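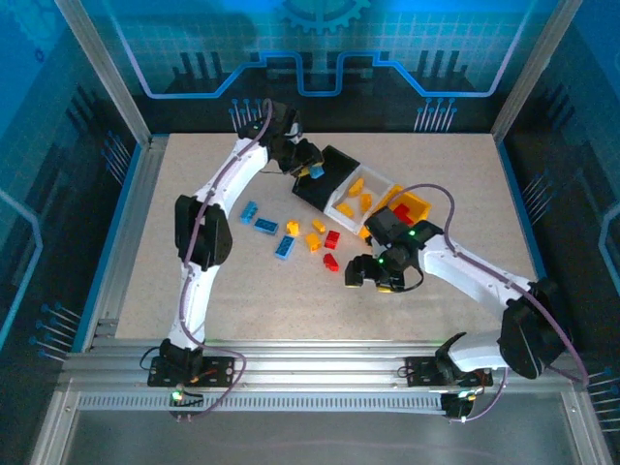
Travesía de Unden

La Travesía de Unden es una carrera de ultradistancia por montaña que se corre cada mes de agosto con salida y llegada en el pueblo de Unden. Tiene dos recorridos, uno de 100 kilómetros y otro de 200, y una versión por parejas en la distancia corta. La he terminado dos veces (la corta) y la he abandonado una (la larga, y ya contaré dónde), así que esta entrada me toca muy de cerca y se va a notar.

Origen

La prueba nació como una apuesta entre dos clubes de senderismo, el de Unden y el de Aigner, que discutían cuál de los dos valles se cruzaba antes a pie. Salieron de madrugada, cada uno desde su plaza, y se encontraron en el collado de Zandine, donde por lo visto comieron tan bien que ninguno quiso seguir. La apuesta quedó sin resolver y al verano siguiente la repitieron juntos, ya con dorsales de tela cosidos a mano. En el bar de Aigner guardan uno enmarcado, encima de la cafetera, y si lo pides con educación te lo bajan para que lo veas.

Durante las primeras ediciones no hubo cronometraje. Se apuntaba la hora de llegada en un cuaderno y punto. El recorrido de 200 kilómetros se añadió más tarde, cuando los corredores que terminaban frescos (¡los hay, me han adelantado muchos!) empezaron a dar la vuelta por su cuenta para volver por el otro lado de la sierra.

Recorrido

Las dos distancias comparten la primera mitad. Se sale de la plaza de Unden a las cinco de la mañana, con frontal, y se sube por la pista forestal hasta las majadas. Esa pista engaña muchísimo: es ancha, tiene buen firme y uno se encuentra estupendo, de modo que todo el mundo la sube corriendo. Yo también, las tres veces. Luego se paga en el bosque, donde el sendero se estrecha y hay raíces por todas partes.

Después del bosque viene el collado de Zandine, el punto más alto de la prueba. Arriba hay un refugio con caldo, patata cocida y un viento que no para nunca. La bajada hacia Aigner es pedregosa y larga, con un tramo de lajas que con niebla se hace casi sentado. En Aigner está el avituallamiento grande, con bolsa de cambio, y ahí se separan los caminos: los de la corta vuelven a Unden por la ribera, y los de la larga siguen hacia el embalse de Elent.

La ribera es bonita los primeros kilómetros y luego se hace eterna. Es llana, hace calor y se cruza el río varias veces por pasarelas. Mi consejo es guardar algo de comida salada para este tramo, que a esas alturas ya no entra un gel ni con promesas.

El bucle de Elent es otra historia. Rodea el embalse entero, sube a la cresta que lo cierra por el norte y regresa a Zandine por una vaguada sin apenas sombra. La cresta se suele hacer de noche. Yo me retiré en la caseta de la presa, con los pies en carne viva y una manta por encima, mirando pasar las lucecitas de los demás allá arriba – y todavía hoy me dan ganas de volver cuando me acuerdo.

Reglamento

El tiempo límite es de 24 horas en la corta y de 52 en la larga, con controles de corte en Aigner y, para los de la larga, también en Elent. El material obligatorio incluye frontal con pilas de repuesto, manta térmica, silbato, chaqueta impermeable y vaso propio, porque en los avituallamientos no dan vasos. Los bastones están permitidos en todo el recorrido salvo en las calles de los dos pueblos. Ojo con esto, que a mí me cayeron diez minutos de penalización por entrar en Aigner con ellos desplegados.

En la modalidad de parejas, los 2 miembros deben pasar juntos por todos los controles. Si uno se retira, el otro puede continuar, aunque sale de la clasificación por equipos y figura como individual fuera de concurso.

Se puede contar con ayuda externa solamente en Aigner y en la presa. Los acompañantes que quieran dar de comer a alguien en la ribera, que se contengan, porque hay jueces y se esconden de maravilla.

Participación

En la última edición tomaron la salida 236 corredores entre las dos distancias. Las plazas se asignan por sorteo, con un cupo reservado para los vecinos de los dos valles. No hay premios en metálico. Quien termina la corta recibe un queso de Unden, y quien termina la larga, un queso y un cencerro. El cencerro se hace sonar en la plaza al cruzar la meta, sea la hora que sea, y en el pueblo hay quien se asoma al balcón en pijama para aplaudir (¡y hay quien cierra la ventana de golpe, también!).

Preparación

Cada cual tiene su librillo, pero entre quienes repetimos hay cierto acuerdo en que lo que más castiga es bajar. Yo me preparé la primera vez subiendo cuestas como una loca y llegué a Aigner con los cuádriceps deshechos. Para la segunda metí bajadas largas cada semana, con mochila cargada, y la diferencia fue enorme. También conviene ensayar la noche, sobre todo si se va a la larga: comer a las tres de la mañana, caminar con sueño, cambiarse los calcetines con las manos frías.

Cómo llegar

A Unden sube un autobús por la mañana y otro por la tarde, y durante la carrera se refuerza el servicio con una lanzadera desde Aigner. La zona de acampada se abre la víspera al mediodía, junto al campo de fútbol. Las duchas están en el polideportivo y el agua caliente se acaba pronto.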